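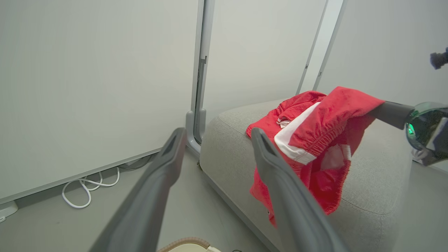
Tapered or flat fingers for picking up clothes?

Aled Skyrme
Posted in Grippers and End Effectors

I'm comparing two sets of fingers on a two-arm setup. The task is simple: take clothes off a sofa and put them in a laundry basket on the floor. I have a head camera and a small camera at each wrist.

The Plekon fingers are narrow and taper toward the tip. The Goltton fingers are wider with a square tip. I ran 40 grasps with each on the same few garments. The Plekon set got hold of the cloth more often but dropped it more on the way to the basket. The Goltton set held on better once it had something, but on thin fabric it often closed on nothing. Grip force was the same for both.

I can only keep one set on the arms because the wrist cameras need recalibrating after every swap. Which would you keep? Also, is the head camera worth using for the grasp itself, or only for finding the garment? 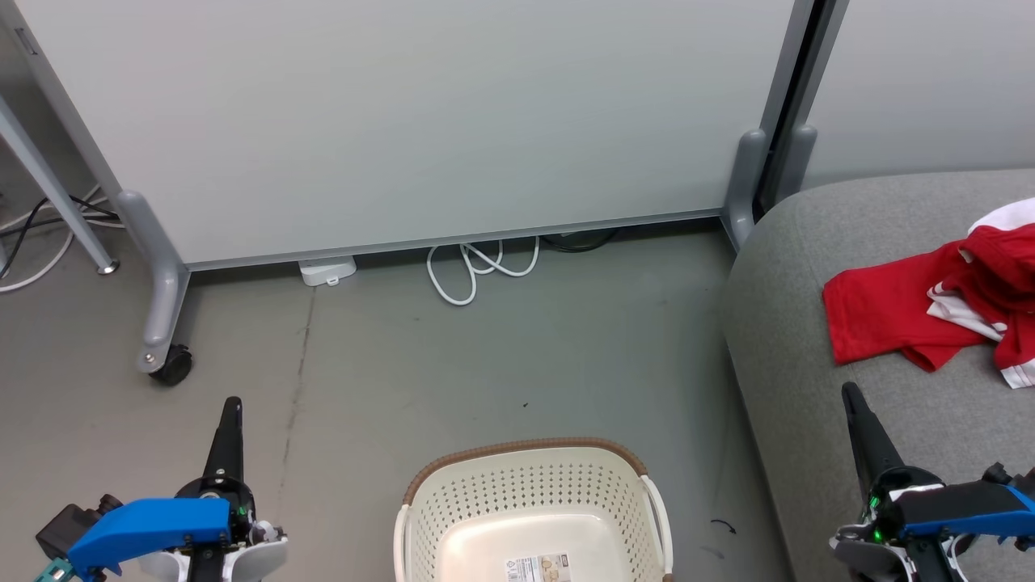
2 replies, oldest first

lamgate_rob

Keep the wide ones. More contact area is always better with cloth. I've had mine on since June and never touched them.

M. Orlow

I wouldn't say always. It depends on how the garment is lying. If it's bunched up there is a fold to close on and wide fingers do well. If it's lying flat, a wide tip slides over the top unless you press down first.

On a sofa you can press down. The cushion gives and the cloth comes up between the fingers. Try lowering the target by 3 mm past the first contact before you close. Go in small steps and watch the motor current, especially near the armrest, where the padding may be stiffer than the seat.

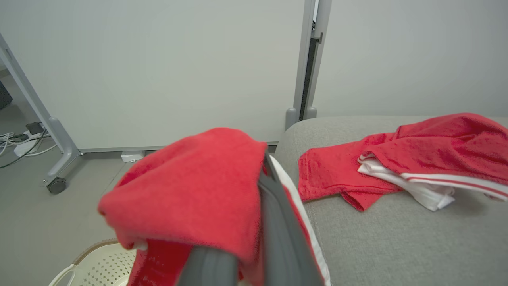
The drops are a separate problem. Lift straight up first, pause, then move sideways. When I had a lot of drops it was the sideways move pulling the cloth out — grip force had little to do with it. Slowing down that one move fixed roughly half of them for me.

As for the cameras, I use the head view to choose the garment and the approach angle, then go by the wrist view for the last stretch. The arm tends to block the head view right when you need it. Thread 2159 has a longer discussion of this, including three ways to handle the recalibration.

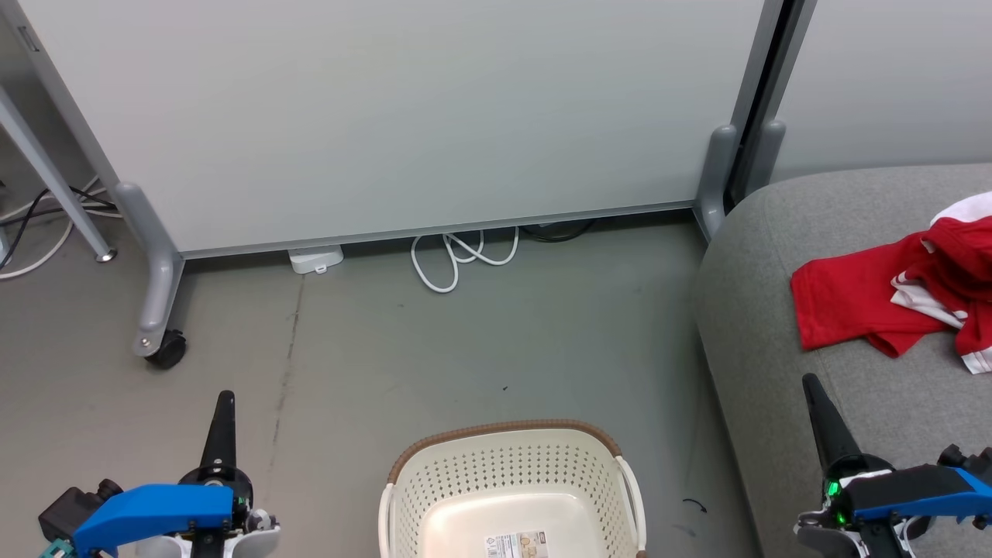

Do I need to redo the head camera calibration when I change fingers?

The head camera calibration can stay as it is if the camera hasn't moved. Update the fingertip offset in the arm model and redo the wrist cameras if you took their mounts off. — M. Orlow

Aled Skyrme

Thanks. I'll put the Goltton set back on and rerun the thin fabric with the press-down move on Thursday.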